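Thin Things: notes for the Roltudach evening, Wernness, November
Yakubu Ibrahim

(Reminder to self: water on the lectern, phone off, don't start with the train story.)

Hello everyone, lovely to see so many coats. I'm Yakubu, I run the mending and household table at Fonar, and I've been given half an hour to talk about the stuff in your house that weighs nearly nothing and still manages to be everywhere. Fold-up bags. Scarves. Those drawstring pouches that come round a pair of shoes. Face masks at the bottom of a coat pocket. Pillowcases, even, if they're the slippery kind. I call the whole lot thin things, which isn't a clever name but everybody knows what I mean by it.

Ask for hands here: who has a bag full of bags? Wait for the laugh. Who has two?

I grew up with one. It hung on the back of the kitchen door and you couldn't open the door all the way, and my mother would send me to fetch a bag and I'd pull one out and four would come with it, straps all knotted together. We lived like that for years! It never crossed our minds to sort it. When I moved to Wernness (population 3,881 according to the leaflet in my hallway) I hung up an identical one within the month, on an identical hook, and I'd probably still have it if the hook hadn't come out of the wall.

So, why are they such a pain? A jumper stays where you put it. It's heavy enough to hold a fold while you turn round and pick up the next one. Thin fabric doesn't hold anything. You smooth one half and the other half creeps up behind you, you breathe out and a corner flips over. And the straps! Straps and loops are worse than the cloth, in my opinion, and I'll come back to them. 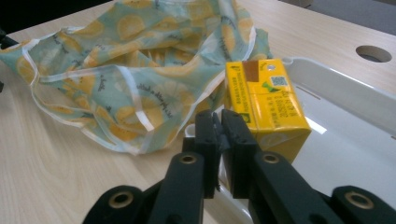 The other trouble is that you can't tell what shape you've got until you've flattened it. A shirt has a collar, so you pick it up by the collar and the rest falls roughly where a shirt should be. With something light and bunched you're hunting for an edge, and the first edge you find is usually the middle of a crease pretending to be one. I've watched very capable people turn a scarf round and round on a table looking for a corner. I've done it in front of a paying audience.

My method, such as it is. Take this bit slowly, last time I gabbled.

First, shake it once. Only once, holding it anywhere. People shake and shake, and all that does is wrap the loops round themselves.

Then lay it down on something with a bit of room and leave it alone for a second. Look for the loops or the strap. Pull those out to the side first, before you touch the cloth, because if a strap is trapped underneath you'll have a lump under your hand the entire time and you'll blame the fabric.

Then flatten from the middle outwards with the side of your hand. Don't pick at it with your fingertips. Fingertips pinch, and a pinch makes a new crease. Long slow strokes, as though you were wiping crumbs off — I used to say "as though you were icing a cake" but it made people hungry.

Then fold in half, strap inside, and in half again. Stop there. I used to do the neat little triangles, I was terribly proud of them, and I never once opened one at the till without dropping my keys. A flat square is plenty.

(Demonstrate with the blue scarf. If the table's high, ask for the other one.)

A word on patterns, and people do argue with me about this at the break. I think a loud print is easier to fold than a plain. You can use it. If you've got rows of something, dots or fruit or little sailing boats, you can line up one row with another and you'll know you're straight. With plain grey you're guessing. Against that, a busy print hides the creases, so you can think you've finished when you haven't. Yes, I know, I've just made the case for both sides. I still buy the loud ones.

Now, where do they go? I'll admit I tried everything. Jars (no). A shoebox with a lid, lovely for a fortnight and then the lid went missing. A tall basket, and a tall basket is just the bag of bags again with better manners. Pause for the Ojo story if time allows: the woman in the Ojo café who kept hers in a teapot, and the afternoon she forgot and made tea. 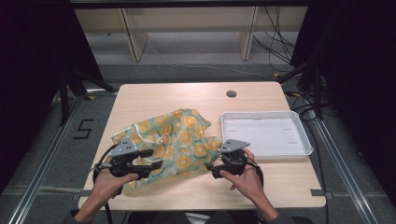 What I've settled on is a low container, open at the top, that lives on the table where the folding gets done. Low matters more than big. If the sides are tall you start stuffing, and once you're stuffing you've stopped folding, and by Christmas you can't find the good one. A shallow white plastic tray is just the sort of thing, rectangular, with a raised rim and rounded corners, sitting to the right of the thin stuff while the citrus slices and the white strap are still in a heap on the left. I like that arrangement, crumpled on one side and somewhere flat to put it on the other. Swap it if you're left-handed. A tray like that costs very little and you can wipe it, and when it's full it's full, so something has to go.

How many should you keep? I hate this question and I get it every time. My own answer is 6 bags for the house and 2 in the car, and I'm not going to come round and check. Scarves I refuse to put a number on, as my wife is in the third row.

Straps, as promised. If the straps are sewn on at both ends, fold them in towards the middle so they lie on the cloth. If it's elastic, don't wind it round the bundle. I did that with everything for a whole winter and the elastic went wavy and stayed wavy. Lay it flat, fold over it, done. If it has a little sewn-in pouch, you're allowed to ignore the pouch. I give you permission.

Washing, quickly. Read the label, then close the zips on anything else in the machine. Thin stuff catches. I peg mine by the bottom hem so that any peg marks end up where I won't see them, and I fold straight off the line, while I'm still standing up. Once I've sat down it's tomorrow's job.

If we're running over, skip the bit about wrapping paper.

Practice time! There's a heap on each table. Please don't be gentle with it, it's all come out of my own cupboard. Have a go on your own first, then turn to the person next to you and swap. Swapping is the useful part, you'll see at once where somebody else puts their hands. Give them ten minutes, walk about, leave the man with the silk ties alone until he asks.

Handouts are by the door. I had around 200 printed and the drawings on the back came out very pale, so hold them near a window. Fonar's mending table is open again in the new year, bring anything with a torn strap and we'll sort it out over a cuppa. Questions now, or catch me at the urn.

(Collect the blue scarf before leaving.)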